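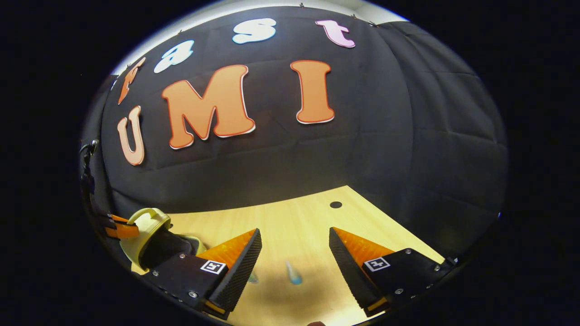 3.2 Cloth and lettering

Temporary backdrops were compared at 103 display tables, five of them in the Salcedo rooms and the rest in the halls of Claretero. We asked of each one how the cloth was fixed, if it was flat, and how the letters were placed on it. Paper backdrops were left out, as they are treated in Section 2.

Black fabric was chosen by most of the exhibitors. It hides its own shadows well, but it keeps the memory of how it was folded, and ironing was seldom done before the opening. In the interviews, the creases disturbed the makers of the displays much more than they disturbed the visitors. 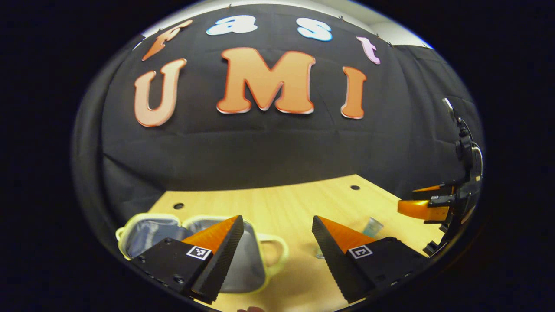

Reading from a distance depends first on the contrast at the edge of the letter, and only after this on its colour. For this reason we noted the outline separately. In Figure 2 the upper word, "fast", is in mixed colours and small letters, and the lower one, "UMI", is in orange capitals. The cloth behind them is wrinkled – but both words stay clear against the black. We coded such cases as "two rows, mixed colour, soft ground". The table surface was coded apart from the backdrop, with light wood as one of the classes.

The fixing along the top edge was more difficult to code. Clips and pins look similar from the front, therefore we joined them in one class.

Comments (3)

Risel
Did you also measure the height of the letters? I could not find it in the tables.

Ildikó Győri
Only for the Salcedo rooms. It is in the appendix, last column.

Stivau
We steam our black cloth while it is hanging – much easier than ironing.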